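How I Set Up a Snack Table for a Craft Fair Booth
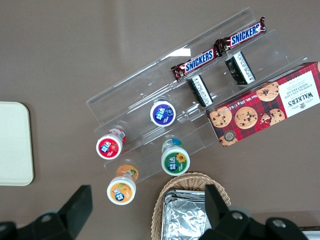

I've been selling hand-poured candles at small fairs for a few years now (my booth is called Plustodora, long story), and the thing people ask me about most is the snack corner. Not the candles! So okay, let's talk about the snack corner. I sell a few treats on the side to cover my booth fee, and the first season I just dumped everything in a bowl and wondered why it didn't sell. Then I switched to a clear tiered stand, the acrylic kind with stepped shelves, and put the Snickers up on the top level where people can read the wrapper from the aisle. Big difference, at least for me.

What you need

A folding table or the back half of your main one
A tiered riser with three levels
A soft cloth and a little dish soap
A price card you can read from a few steps away
A cash box or your card reader
A small trash can (please don't skip the trash can)

Step 1: Pick your spot

Put the snacks on the side where people leave your booth. I had mine at the front for the whole Skadthorpe winter market and folks would grab a candy bar, pay, and wander off chewing without looking at a single candle. When I moved the snacks to the exit side, they passed everything else first. It's the grocery store trick and it works on me every single time too.

Step 2: Clean the stand

Clear plastic shows everything. Dust, thumbprints, the mystery smear from the car ride. I wash mine with lukewarm water and a drop of dish soap, then pat it dry with a microfiber cloth. Paper towels can leave fine scratches, and window cleaner with ammonia can turn acrylic cloudy over time, so I stay away from both. Do it the night before and wrap the stand in an old pillowcase. Then give it one more wipe at the fair once your hands are clean.

Step 3: Don't fill it up

This was hard for me, I'm a filler. But a stuffed shelf is a pain to shop from, and things slide off whenever somebody bumps the table. I put out a few of each thing and keep the rest in a cooler underneath. For a one-day fair I pack 40 bars in winter and 30 in summer, and I refill whenever there's a lull.

Turn the labels toward the customer. Then walk around to the other side and look, because I promise at least one will be facing you instead.

Step 4: Price it so you're not making change

Round numbers only. I tried 50 cents off for buying two and spent the entire morning digging for quarters with a line of kids waiting. Now everything on the stand is one price and the card says so in fat black marker. Check with the organizer first, too. Some fairs don't allow food sales outside the food area, even wrapped stuff, and some towns want a permit.

Step 5: Watch the weather

Chocolate and July do not get along. If it's going to be hot I leave the candy bars at home and bring pretzels and hard candy. At the Trurkomari street fair I forgot that the sun swings around after lunch, and by two o'clock I had a shelf of soup in wrappers. In December you have the opposite problem and everything is hard as a brick, but people buy it anyway!

Keep scented stuff away from the food as well. Wrappers aren't as good at blocking smells as you'd think, and I once ate a granola bar that tasted like lavender all the way down.

Packing up

Snacks go home in a lidded bin, separate from the candles. Count the cash before you load the car. I write what's left on a sticky note and put it inside the lid so I know what to buy for next time.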